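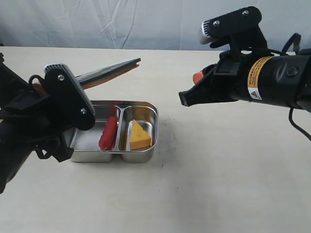

不锈钢分格盘，左格大，右格小而深

发件人：小食堂邮件组 / 阿葵
收件人：kekent-lunch 列表
日期：2024年1月5日
主题：回复：回复：餐盘到底换不换，还有汤的问题

各位，赶着出门，写得乱，凑合看。

先回 Diệp Ông 昨晚那封，原文贴着，没看过的往下拉：

> Diệp Ông 写道：
> 大家好。Skarau 那边的报价我收到了，分格的不锈钢盘，40 个一箱，一箱 676 元，含运费，不拆箱。
> 我们平时中午吃饭的是 36 位，一箱正好，还能留出几个备用。
> 我个人倾向换。现在那批塑料盘从九月用到今天，咖喱的黄色洗不掉，边上也起毛了，上次有人说喝汤喝到一股洗洁精味，我觉得跟盘子有关。
> 反对的意见我也记下了：一是烫手，二是响，三是汤没地方放。请大家各自说说，最好这个礼拜内有个结果，我好回人家。
> 另外 Roussel 也有类似的货，单买，贵一点，没有运费。要不要比一比？
> Diệp Ông

好，一条一条来。

烫手。确实烫。我在老单位吃过四年铁盘子，刚打的热饭，端到座位上手指头是红的。后来大家都学会了，端两个角，不要托底。再就是饭先晾一下再打，反正掌勺的从开锅到打第一份中间总要磨蹭一阵。年纪大的几位可以垫个托盘，旧塑料盘不是正好吗，翻过来当托盘，我看大小差不多，没量过，谁有空量一下。

响。这个我没办法，铁碰铁就是响。中午那间屋子本来就吵，下午有人午睡，收盘子的时候别往桶里扔就行。桶底垫块毛巾。以前试过垫硅胶垫，不好洗，算了，就毛巾，一天一换，用完跟抹布一起煮。

汤。说几句长的，因为前面三封信都在讲汤，讲着讲着就变成谁家的汤好喝了（冬瓜那位，我们记得你）。

我的意见：汤单独用碗。别指望分格盘装汤。格子再深也是盘子，一走就晃，晃到饭里去，有人喜欢汤泡饭，有人看见就不吃了。现在柜子里的汤碗够不够我不确定，上面那层是带把的杯子，下面那层才是碗，混在一块很久了。周末谁去理一下，杯子归杯子。缺的话跟盘子一起订，Roussel 单卖碗，这个倒可以找他们。

那小格放什么？放菜里最水的那个。番茄炒蛋、烧豆腐、炖萝卜，全放小格。大格打饭，干的菜靠边放在饭上。说真的我们一直吃得很混乱，三样菜堆在一起，最后都是一个味道，酱油味。分了格至少头几口吃得出来是什么菜。

洗。这个前面没人提，我来提。Zovumeck 那台洗碗机，下层的齿是给平盘设计的，分格盘中间有隔条，插进去会不会贴在一起，水冲不到？我怀疑会。塑料盘那会儿就出过这事，看着洗了，中间一层油。要么隔一个齿插一个，那就得洗两轮，每轮多久来着，贴在机器侧面那张纸上有，我记不清了。要么手洗，手洗其实也快，盘子转角是圆的，海绵一圈就过去了，难的是隔条的根部，米粒爱卡在那里。吃完先泡！泡五分钟再洗，跟没泡完全两回事。拜托吃完把剩饭刮干净再放进水里，水池上礼拜又堵了，我掏的，不想再掏。

不要用钢丝球。划花了以后更藏东西。有水渍就拿白醋擦一下，马上冲干净，擦干。自然晾也行，就是会有印子，不影响用，看着烦而已。
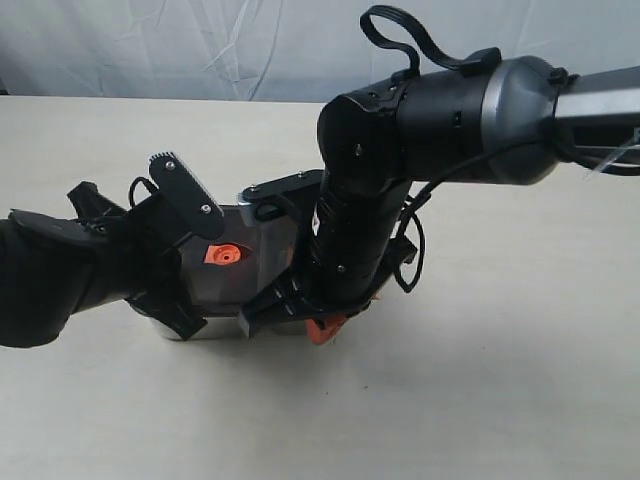
银色金属物件，浅米色桌面，后面挂着白布

接着讲钱。

676 一箱，我觉得可以。从伙食结余里出，不用再收。上个月的结余我还没对完，米那一笔有两张单子，一张是手写的，字我看不懂，是 6 还是 0？写单子的人请自己来认领，别装没看见。只要不是写错得太离谱，盘子的钱肯定够。

Roussel 要不要比，我的看法是别比了。单买的好处是以后坏了能补一个，可铁盘子能怎么坏，最多摔瘪。而且补回来的跟原来的深浅对不上，摞不住，一摞就歪。我们那个柜子高度就那么点，歪了门关不上。碗找他们，盘子找 Skarau，两边分开付，单子分开夹。

倒是要问清楚两件事，Diệp Ông 回信的时候顺便问一下：

边是不是卷边。没卷边的拿久了割手，洗的时候更危险。
能不能摞。要那种空盘摞起来能严丝合缝的，别中间空一大块。问他们要个摞好的高度，36 个摞两摞，每摞多高，我去量柜子。

材质就不纠结了，列表里有位发了很长一篇讲钢号的，谢谢，我看了一半，没看完，抱歉。咱们就装个午饭，隔夜的咸菜别留在盘子里泡着就是了。

旧盘子怎么办。前面有人说扔，有人说拿去种葱。我同意留几个种葱的，别的挑干净的当托盘，实在太黄的扔。不要再往走廊那个架子上放了，架子腿已经歪了，放上去的东西从来没有人拿下来过。谁放的谁知道。

还有顺序。现在打饭的队伍是从门口排到水池，打完往回走，跟后面的人撞。换盘子的时候一起改了吧：门口拿盘，先饭，再菜，水池那头拿碗打汤，从另一边绕回座位。汤最后拿，手里就一直有一只是空的，到最后才满。试一个礼拜，不行再改回去。桌子要往窗户那边推一点点，推的时候两个人抬，别拖，地板上那几道就是拖出来的。

左撇子的两位，你们盘子爱怎么转怎么转，大格朝哪边都行，打饭的人问一声。

筷子勺子另说，别在这个主题底下聊，另起一封。上次一封信底下聊了四件事，后来找什么都找不到，我找"煤气"找出来一堆菜谱。

表态的话回列表，一行就够，写"换"或者"不换"，理由想写就写。不回的我当同意。Diệp Ông 你先别付钱，等我把米那张单子弄清楚，很快。

还有，明天轮到谁买菜？表上写的那个名字被水糊了，看着像"梅"又像"海"。芹菜别买了，冰箱里还有一大把，先把它吃掉，再不吃就空心了。豆腐要老的，上回买的嫩的，一炒全碎，只能当豆腐羹，虽然也吃完了。

钥匙我放在老地方。车来了，先走，有错字自己脑补。

阿葵

又：刚想起来，盘子到了先别急着用，新的要拿热水加洗洁经过一遍，手摸上去不黑了才行。第一遍的水倒掉，抹布也别再拿去擦桌子。

--
kekent-lunch 列表
回信请删掉多余的引用，谢谢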